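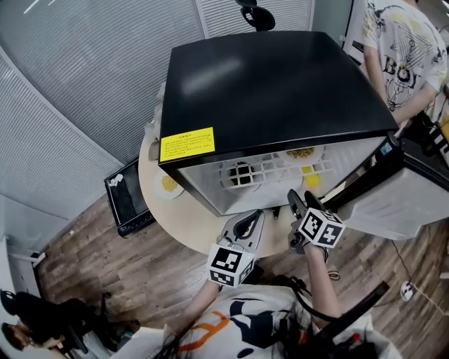

Tabletop unit with the lid raised and the white rack in place.

To: Facilities and Shared Spaces list
From: Dzifa Osei, Office Services, Pranero
Subject: Re: Tabletop food unit, placement and use of the rack

Dear colleagues,

Thank you to those who replied to the earlier notice. The original message is quoted in part below, with the responses of this office following each section.

> The Tralletti building has asked whether the small unit
> with the black lid may stay on the round table, or whether
> it should go back to the counter in the Chaudhary wing.
> Staff have found the table convenient at lunch, but there
> is little room left over for plates once the unit is open.

The unit may remain on the round table until the end of January. Plates and paper bags may be set down to the left of it, as is done at present. The right side must be kept free of dishes. Please do not place anything on top of the lid, including when it is closed, as the surface marks easily and the lid should be free to open to its full extent.

> Several people have also asked about the white grid rack.
> Some have been taking it out to fit larger containers and
> leaving it on the table. Is it required?

The rack is to stay in the unit. Plates should sit level on it, and food should be on a plate or in a closed container. Small loose items have a tendency to end up beneath the grid, where they are overlooked at the weekly clearing. Anyone who finds food under the rack is asked to remove it at the time. A container too large for the rack should be taken to the kitchen in Room 147.

> A yellow label on the front edge of the lid is printed in
> Chinese only. Could an English version be provided?

This office has requested a translation of the complete label and will send it to the list when it has been received and checked. In the meantime, the label must not be removed or covered. Staff who read Chinese have kindly offered to help informally, and their assistance is appreciated, but the checked text will be the one posted.

> Finally, there is some confusion over how long food may
> be left. The sign in the Pirnico corridor gives one figure
> and the staff handbook gives another.

The handbook is correct. Food may be left for two days and must carry the owner's name. The sign in the corridor refers to the previous arrangement and will be taken down. Unlabeled food will be discarded at the weekly clearing, and dishes will be held in Room 147 for four days before they are passed to the general kitchen supply.

Departments wishing to reserve the table for a group lunch should write to this office with the name of a contact person and the number of places needed. Reservations are limited to groups of eight, and the group is responsible for wiping down the tabletop afterward.

Further questions may be sent to the list or to me directly.

Respectfully,

Dzifa Osei
Office Services, Pranero
October 2023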